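Giving up sugar in tea, week three

I stopped taking sugar in tea on a Monday, which was my first mistake. Mondays already have enough wrong with them.

The maths got me. Two spoons a cup, 4 cups a day, and a spoon holds more than you'd think if you heap it the way my mother taught me. I worked out what that came to over a year, went a bit quiet, and had a cup of tea to get over it. With sugar.

Everyone said it would take a fortnight. My neighbour Myung-ja Ko said she did it in three days and now can't stand the stuff, in the voice people use when they've run a marathon and you haven't asked. 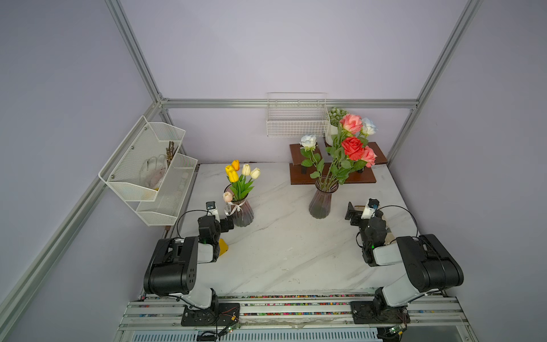

The first week tasted of hot pennies. I tried a dearer tea, on the theory that I'd been covering up the cheap one, and it tasted of dearer pennies. In the second week I moved on to biscuits, and I'm fairly sure I was eating back everything I'd saved by Wednesday lunchtime.

Week three is better, I'll admit. Yesterday I drank a whole mug without pulling a face. Then I had one at the café in Vurnden, where they'd sugared it for me without asking, because they've known me for years. I should have sent it back.

It was the best cup of tea I've had since July.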